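Branch Line > Station Care > Walkround Checklist

Elley Halt: spring walkround checklist, with comments

This is the March walkround for Elley Halt, the request stop between Venton and Hou on the Wudov branch. The list is the same one used in the fall. Comments are under each item where there was something to write down. Items marked OK with no comment need no action before the next visit.

The walkround started at 9:40, after the morning train had cleared, and finished before the noon train. Dry, light wind. Both gates were open on arrival.

Grades used: OK, WATCH (look again next time), FIX (work needed, stop stays open), CLOSE (rope off until repaired).

1. APPROACH AND PARKING

1.1 Road sign at the Venton road turnoff, readable from both directions: WATCH
Readable coming from Venton. From the Hou side a hawthorn branch hides the last two letters until you are nearly at the turn. The hedge belongs to the farm and was last cut in the fall.

1.2 Parking area surface: FIX
Two potholes by the entrance, both deep enough to turn an ankle. The one on the left was filled last year with loose stone and has opened up again. Ask for cold patch this time.

1.3 Accessible space marked and clear: OK

1.4 Footpath from parking area to ramp: OK
Leaves cleared. The low spot by the drain still holds mud at the edge, but there is room to pass on the right.

1.5 Bike rack secure: OK

2. RAMP AND STEPS

2.1 Ramp surface, grip and drainage: OK

2.2 Handrail, both sides, tight along full length: FIX
The downhill rail moves at the third post. The base plate has four bolts and one has lost its nut. The post will take a person's weight as it is, but it should be done before the summer timetable starts and more people are using it.

2.3 Step edges painted and visible: WATCH
Paint is worn through in the middle of the bottom step. The others are good for another season.

2.4 Steps free of moss: OK
Scrubbed in February. A little is coming back in the corners on the shaded side.

3. PLATFORM

3.1 Platform length measured and recorded: 132 feet usable. No change.

3.2 Edge stones level, no movement: OK
Checked with a straightedge at every joint. The joint by the lamp post was on WATCH last fall and has not moved, so it comes off the list.

3.3 White line complete: FIX
Worn away for the length of the boarding area. It was patched by hand last time and the patch has lifted. The whole line needs to be redone by the track crew, as it is inside the safety zone and can't be painted while trains are running.

3.4 Surface trip hazards: OK

3.5 Fence at rear of platform: WATCH
One rail is split at the nail. It is still in place. A screw and a washer would hold it until the fence is replaced.

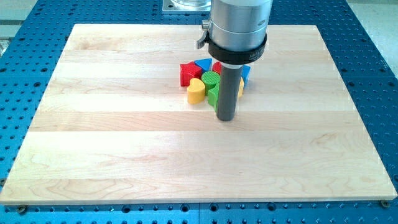

3.6 Weeds and growth at platform ends: WATCH
Brambles at the Hou end are back over the ramp to the track. They do not reach the public area yet. Cut in May, and again in August if needed.

3.7 End-of-platform warning signs: OK
Both cleaned. The one at the Venton end has faded but can be read from 10 paces.

4. SHELTER

4.1 Roof, no leaks: OK
The floor was dry after rain on Monday, so last year's flashing repair seems to have worked.

4.2 Gutter and downspout: FIX
Gutter full of pine needles over its whole length. Cleared by hand from the stepladder as far as could be reached safely. The rest needs a longer ladder and a second person to foot it.

4.3 Bench, firm and free of splinters: OK

4.4 Windows: OK
Small scratches on the left pane, as before.

4.5 Graffiti: OK
Some pen on the inside of the door frame. Came off with soap.

4.6 Litter bin emptied and lid closing: OK

5. LIGHTING

5.1 All lamps working: WATCH
Checked by covering the light sensor. The lamp over the ramp takes several minutes to come up to full brightness. The other lamps come on at once. Report if it gets slower.

5.2 Lamp posts upright, access doors locked: OK
Post tag 394 had a loose door in the fall. It now has a new lock and is tight.

5.3 Shelter light timer: FIX
The timer is an hour out. It has not been changed for the clocks and goes off before the last train calls. Whoever has the key to the cabinet should reset it on the next visit.

6. PASSENGER INFORMATION

6.1 Current timetable posted: FIX
The poster still shows the winter times. The summer poster was supposed to be in the Wudov office by the start of the month. Riders are being told to check at Venton, which is not much use to someone already standing at Elley.

6.2 Request stop instructions posted: OK
The notice tells people to signal clearly to the driver. It does not mention using a phone light after dark, and the notices at the other halts do. Ask for the newer version.

6.3 Help point, test call made: OK
Answered in 34 seconds. The voice was clear but quiet with the wind behind you.

6.4 Station name boards, clean and secure: OK

7. RECORDS

7.1 Last walkround sheet present in shelter box: OK

7.2 Old FIX items closed: two still open
The parking surface and the white line were both on the fall sheet. The white line has been reported twice with no date given.

7.3 Passenger count sheet collected: OK
Sheets cover the winter timetable. Most trains did not stop. The busiest day was the Hou market, when up to 12 people got on at once and the train was held a minute to load.

8. ACTIONS FROM THIS VISIT

- Handrail bolt, item 2.2: before the summer timetable
- White line, item 3.3: third report, ask for a date in writing
- Gutter, item 4.2: two people and long ladder
- Shelter timer, item 5.3: next visit
- Timetable poster, item 6.1: collect from Wudov this week
- Potholes, item 1.2: with the county, reference to be added here when it comes

No items were graded CLOSE. The next walkround is in the fall, with a short visit in May for the brambles. Bring the long-handled loppers and a spare padlock for the shelter box, as the present one sticks.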